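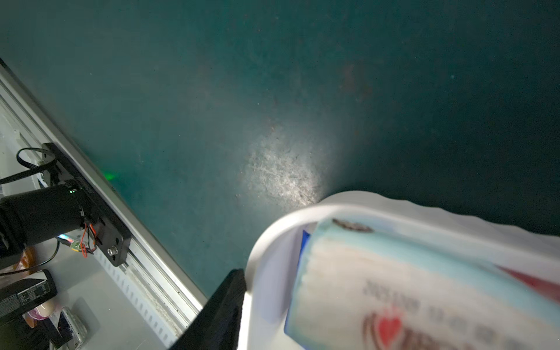
Course notes, session 3: Looking hard at a kit before we buy it

Welcome back, everyone, and thank you for the very good questions at the end of last time. I have tried to fold most of them into these notes, which is why they run a bit longer than usual. Keep them by you during the lab hour, because the worksheet refers back to them, and please scribble on them as much as you like.

Today we are reviewing the Clemier Bench Kit, the entry package from Gusosham. You will remember that our class has been asked to say whether it should replace the older Santoro sets, and I would like that recommendation to come from you, with reasons, and to be handed in by 31st August. I have my own opinions (you will have guessed some of them already!) but I will try to keep them on a short leash.

What is on offer

The kit is sold at $2,770 for one bench. For that you get the arm, a two-finger gripper, a small camera for the wrist, a power supply, a length of aluminum rail for fixtures, and the Jinis software on a one-year license. The license is the part that people skip over when they read a quote. After the first year it renews at $400 per bench, and a department that buys several benches in February will meet that bill again the following February, whether or not the arms have been used much in between. Please put it in your cost table from the start.

The computer is not included. Neither are spare finger pads, and I would say you need at least one spare pair for each bench, as students are hard on them and so, I admit, am I.

Setting up

The printed guide is friendly and well drawn, and most of it can be followed without help. Two places deserve some patience. The first is the wrist cable, which has to be given enough slack that the last joint can turn fully in both directions. Move the joint by hand, slowly, with the power off, and watch the cable the whole way round before you tighten the clip. The second is the camera focus, which is set by turning the lens ring. Set it for the distance you care about and then leave it alone. A wrist camera sees things held in the fingers from very close up, and print on a package that is perfectly easy for you to read may come out soft in the picture. If your task depends on reading a label, have the camera read it before the grasp, from further back.

While we are on the subject of the camera, do spend a few minutes thinking about light. A worn, matte work surface is kinder to the software than a glossy one, but even a dull surface can throw back a bright patch under a ceiling lamp, and that patch moves about in the view as the wrist moves. Small status lights on nearby parts can do something similar on a smaller scale. Try the same pick with the room lights on and with a side lamp only, and write down which one you would choose.

Working with the gripper

This is where I would like you to spend most of your time. The Clemier gripper closes with a force you choose in Jinis, on a slider with no units (more on that in a moment). Small flat packages are a good test, since they come in so many kinds: stiff little cartons, soft pouches, things that are stiff along one edge and floppy along the other. Start at the low end of the slider and come up gently until the package stays put when the wrist tilts. Then go back down one step and try again, because most of us overshoot the first time.

In our own trial of the kit the gripper was asked to do 400 picks of mixed packages, and 394 were completed without a drop. I was pleased with that, I really was, but do ask what happened in the other six. Four were pouches that folded as the fingers closed, and two were cartons that had been set down too close to the rail, so that a finger touched metal on the way in. Those are different troubles with different cures, and a single success rate hides the difference – a point I will keep coming back to all term.

What I would grumble about

The slider, first of all. A force setting ought to be in newtons, and a student who moves from one bench to another has no way of knowing that the same mark means the same squeeze. The software help pages are thin on error messages too. And the emergency stop, while it works as it should, sits on a rather short lead, so think about where it will go before you bolt anything down.

For the lab hour

Work in pairs and swap roles halfway. Keep loose tools and cables out of the arm's reach, tie back long sleeves and hair, and stay clear of the fingers when the motors are powered. Choose two packages that behave differently, find a setting for each, and record every attempt, including the silly ones. Then write one paragraph on whether the kit is worth its price to a teaching lab with eight benches, counting the renewals.

Reading for next time is the Jinis quick guide, chapters two and four. Chapter three can wait until we have the conveyor.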